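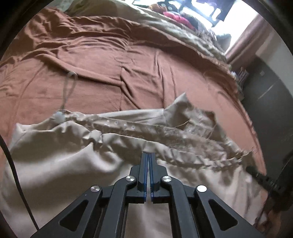
Ticket 2752
Product: Zorport hand-held gripper kit
Status: Resolved, leaving open for comments
Subject: Fingers slipping on satin, pads or something else?

Hi Merkari support! First off, I love this kit. I've had it on cotton, denim and towels since December and it has been a joy. Satin is where I got stuck. On a flat stretch the fingers close, slide over the top and come away with nothing. The lace band and any raised fold pick up first time.

What I tried before writing:
- Wiped both blue strips with a damp cloth, let them dry. No change.
- Squeezed harder. Worse, the cloth shoots out sideways.
- Checked the cable for drag on the handle. Fine.
- Worked on the bed instead of a table, so the fabric has some give under it. A little better.

Firmware is whatever it shipped with. Log attached.

Reply from support, 9:40 am
Thanks for the log, it saved us a round of questions. Your closing force is set to 200, the factory value, and that's high for satin. Please drop it in steps of 6 and try again at each step. Also check the pivot screws on the linkage. If one side is looser than the other, the tips meet at a slight angle and only the front corner of the pad touches the cloth. Snug is enough, please don't use thread glue.

Update from me, 1:15 pm
Left lower pivot was loose! A quarter turn fixed the angle. Went down 3 steps on the force and the flat part now pinches up nicely if I come in with the tips nearly closed and push down a touch first. Coming in wide open still slides.

The drawstring cord is another story. It rolls between the pads about half the time. Would the softer Inex pads fit this model, or only the Vasconcelos ones?

Reply from support, 2:05 pm
Great news on the pivot. Inex pads fit, same clip. The Vasconcelos set needs the wider finger, so skip it. For cord, grab close to the bead end and turn your wrist so the pads cross it.

Update from me, 4:30 pm
Crossing the cord works on the old pads too, wow. Ordering the Inex set anyway. Will post the new force setting when they get here.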